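Mastham Soft Goods Handling Set
Data card, release 2
Date of issue: 2024-01-28

Summary
The Mastham Soft Goods Handling Set records the handling of small household textiles on hard surfaces. It was assembled by Osix at the Mastham site and covers picking up, turning, laying down and putting away. The release contains 1,301 recorded sequences, of which 1,143 carry a complete set of labels. The remaining sequences are included without labels and are listed in a separate index.

Scope of materials
The set is limited to fabric articles that do not hold a fixed shape. Thick, felt-like and fuzzy materials are grouped under the class "heavy pile." Thin woven articles are grouped under "flat cloth." Articles with fasteners, wiring or rigid inserts were excluded at intake. Color is recorded as a plain word, such as "dark gray," and is not matched to any chart.

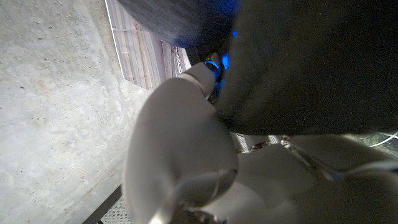 Folds and creases are labeled only where they remain after the article has been released. An article that is still held receives the label "in hand," whatever its shape at that point. Users who require finer detail on crumpled material should consult the Naltent labeling guide, section 2, which is distributed with the set.

Surfaces
Surface type is recorded once per sequence. The permitted values are concrete, wood, tile, metal and other. Slatted panels, railings and grates near the work area are noted in the surroundings field and are not treated as work surfaces.

Labeling
Labels were applied by staff of Lashari under written instructions. A sample of 200 sequences was labeled a second time, and differences were settled before release. Corrections received after April will be held for the next release.

Known limitations
Dark heavy pile articles show little surface detail, and their edges may be difficult to place where one part of the article lies over another. Labels for this class should be used with care. The set contains no laundering or drying activity.

Terms of use
The set may be used for research and teaching. Redistribution in altered form requires written permission from Osix.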